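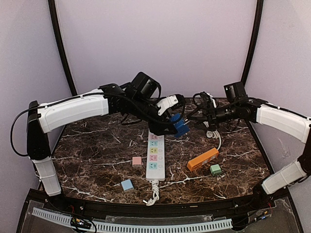 From: Ama Tsikata
To: home-desk list
Subject: Re: one strip or two?

On 18 Feb 2019, Kojo Adjei wrote:
> I have a long white strip under the desk and six little
> cube plugs fighting over it. Do I buy a second strip or
> just get fewer things? Also the cord is a mess.

Oh Kojo, I feel this one! I had the same fight behind my sewing table all winter (the lamp, the iron, the radio, the Nunemer charger that gets in everybody's way) and I ended up with two strips, a big one and a short one, and I'm so much happier.

What did it for me was color. I used to pull the wrong plug every single time, usually the iron, halfway through a collar. Now I go for sockets in different colors and I just remember "lamp is pink" and off I go. Dela laughed at me and then went and bought the same kind, so there.

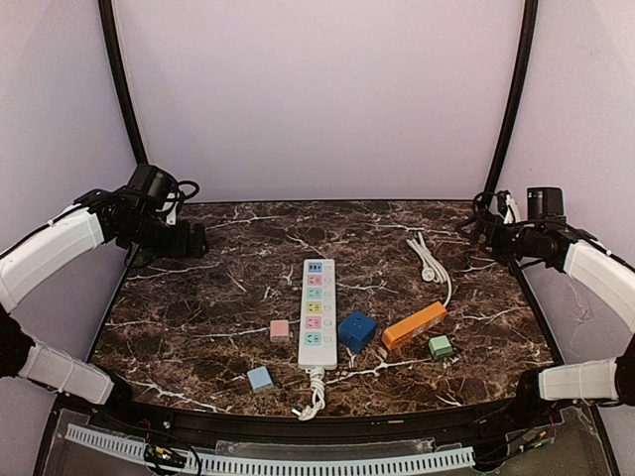 Home-Desk Digest, Vol. 66, Issue 3

The one with the six colored sockets and a small switch next to each is the sort I mean. I love those switches, I can shut off the iron and leave the radio going! The little cubes in pink, light blue and mint are nice too, though I'd keep the fat ones toward the ends. And put the orange one off to the side for the stuff you unplug a lot.

As for the cord, coil it loosely and leave it alone. I wound mine up tight with a Drarier tie back in September and it came out with a kink I still can't get rid of. Amna says to lay it flat under a book for a week, which I keep meaning to try.

Oh, and whatever you do, don't plug one strip into the other. Each one gets its own wall outlet.

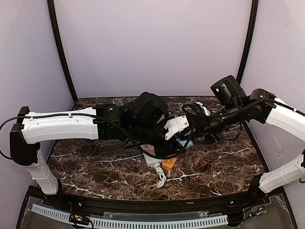 Is it worth labeling the plugs if the sockets are already colored?
I would, at the plug end, with a bit of masking tape. Colors only help until somebody moves things.

Esi, do you still have that spare short strip? I'd take it for the hall.

Ama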